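Four months with the Zernby blackout cloth

I bought the Zernby cloth for my bedroom window, and I want to write down my opinion while I still remember the first days with it. It is a black polyester fabric, sold from the roll, and you cut it yourself. My order was 25 feet. I used one part for the window, one part for the door with glass in it, and the rest is still in the closet.

I work nights in a bakery, so I sleep when the sun is strong. Before this I had the Plikside roller blind. It was a nice blind and easy to wash, but the light came in on both sides like two white lines, and one of them always found my face. I tried to fix it with tape. The tape fell down in one week.

**Cutting and sewing.** The cloth cuts clean with normal scissors. It does not open much at the edge, but I folded the edge and sewed it anyway, as I do not like threads. My machine is old and it did not complain, even with four layers in the corner. Please do not iron it hot! I made this mistake on a small piece and it became shiny, and the shine does not go away.

**How dark it is.** With one layer I can still see where the window is at noon. With two layers I see nothing. The seller's page says one layer is enough for "full darkness," and I do not agree with it. If your window looks to the north, maybe it is enough.

The black is a real black, I must say. My last cloth, from Cheung, looked black in the package and brown on the wall. 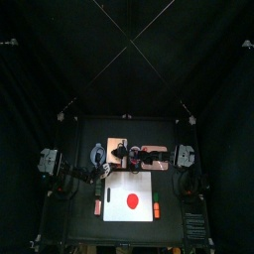

*Black fabric on the walls and overhead, with a dark table at the bottom.*

**Smell.** Strong for the first days. I hung the cloth on the balcony for two nights and washed it once in cold water, and after this it was fine. My sister Ngan-ling Siu is sensitive to such smells, and she slept in my room in April without a headache.

**Dust.** This is my biggest complaint. Every small hair shows on it. I have a gray cat, so you can imagine. A sticky roller helps, a vacuum cleaner helps less. If you have a pet, put the good side to the window and choose a light curtain for the room side. I did it later, with an old bed sheet, and the room also looks less sad now.

**Hanging.** There are no rings or hooks in the package. I used the Trandix clip rings, which hold one layer very well and two layers not so well. In the night one or two clips open and the corner hangs down. I will sew loops when I have time.

**Price.** I paid 62 dollars with delivery. The smaller piece costs 19 dollars and it covers only a bathroom window, so I think the long one is the better buy if you have more than one place for it.

Heat is a question many buyers ask. My room is a little less warm in the afternoon, but I also keep the door closed now, so I cannot say which one does it.

I give four stars of five. I took away one star for the dust and for the sentence about one layer. The sleep is much better, and I have already promised the piece in the closet to my neighbor, who has a new baby.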